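Perception and Control Software: fortnightly meeting

Minutes of the meeting held on 12 August 2025

Present: software lead (chair), perception, control, planning, data tooling, test bench, one from Grellport by phone for items 3 and 4.
Apologies: simulation.

1. Minutes of the last meeting

Agreed, with one correction. Under item 5, the change to the joint limits file was made on the test branch and has not been merged to main. Control to merge once the limits have been checked against the supplier's sheet.

2. Actions carried over

Clock sync between the two gripper recorders: done. Both now take their time from the same source at the start of a session and log the offset at the end.
Replacement of the old launch scripts: not done. Carried over.
Write-up of the May trial: draft circulated. Comments to test bench by the end of next week.
Spare licences for the plotting tool: dropped. Everyone who needs one has one.

3. Dataset import from Grellport

Data tooling reported that the import of the cloth-handling recordings is finished. There are 3,687 episodes in the store. A first pass of the checker rejected 100 of them, nearly all for missing gripper width values in the opening part of the recording. Grellport thought this was a logging fault on their side, where the width stream starts later than the video. They will look at whether the values can be recovered from the raw files.

It was asked whether the rejected episodes could be used for the perception work anyway, as that does not need the width. Agreed they could, provided they are tagged and kept out of the policy training list. Data tooling will add the tag.

The episode viewer is slow when opening anything from the new store. Data tooling said the index is being rebuilt each time and should be cached. To be fixed before the next import.

4. Towel task: grasp detection and handover between grippers 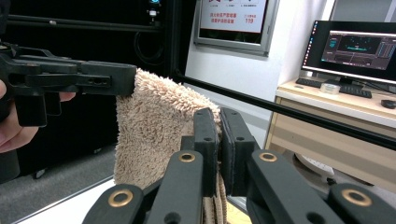 The cloth corner detector was the main subject of this item. Perception has retrained it on the Grellport recordings and the results on plain, thin cloths are good. Thick pile remains a problem. With a beige, fluffy towel held up by one corner in the upper gripper's jaw and the lower part closed between the two pads of the other gripper, the tufts along the top edge give the detector a ragged outline, and it proposes several corners close together along it. The corner already in the jaw is sometimes offered again as a free grasp point. Perception proposes masking out a region round any jaw that reports itself closed, and smoothing the outline before corners are picked.

Control asked that the mask be sized from the measured gripper width and not from a fixed value. Agreed.

Planning raised the handover sequence. At present the planner treats the cloth as released as soon as the first gripper is told to open. In the logs there is a short gap between the command and the jaw opening, and the second gripper has begun its pull in that gap on a number of runs. Planning would like a released state that is set from the width reading. Control can publish this at the current rate without further work. The one from Grellport noted that their recordings have no such state, so it would have to be worked out afterwards from the width stream. Data tooling thought this was simple for all but the rejected episodes.

There was some discussion of whether dark linkage arms in the lower part of the wrist view should be masked as well. Perception said the network seems to ignore them already and would prefer to leave them alone for now. Left open.

5. Control: compliance settings

Control has moved the compliance settings out of the code and into a file per task. The towel task and the folding task now have separate files. The loader refuses to start if a value is missing, where before it fell back on a default without saying so. Test bench had found two runs in the last fortnight made on the wrong default and asked that the settings in use be written into the log header. Agreed.

The controller was left running over the weekend against the recorded inputs at 1,000 cycles per second. There were a few late cycles, all when the logger was rotating files. Control will move the logger to its own process.

6. Planning: move to the Sovance library

Planning has tried the Sovance collision library on the folding task. Planning times were shorter in open space and much the same close to the table. The licence terms are acceptable. The drawback is that our current model format has to be converted, and the converter does not handle mimic joints, so the gripper fingers come out as independent. Planning will write a small patch and bring figures for both libraries to the next meeting. No decision until then.

7. Tooling

The internal build tool, Tô, will be moved to version 2 at the end of the month. Old build files will still be read but will give a warning. Each group to check its own packages beforehand. Control asked for the nightly build to be left on the old version for a week after the change. Agreed.

Gredisis has asked for read access to the episode viewer. The chair has no objection in principle. Data tooling to set up an account limited to the shared folder.

8. Any other business

Test bench asked that people put the session name in the booking sheet as well as in the recorder. Several recordings have default names and cannot be matched to a task without opening them.

The shared drive is nearly full. Everyone to clear old bag files.

Actions

Data tooling: tag rejected episodes; cache the viewer index; account for Gredisis.
Perception: jaw mask sized from gripper width; outline smoothing; rerun on thick cloths.
Control: publish released state; settings in log header; logger to own process; merge joint limits.
Planning: use released state in handover; converter patch and comparison figures.
Grellport: report on missing width values.
Test bench: collect comments on the May write-up.
Chair: launch scripts, find an owner.

Next meeting in a fortnight, same room.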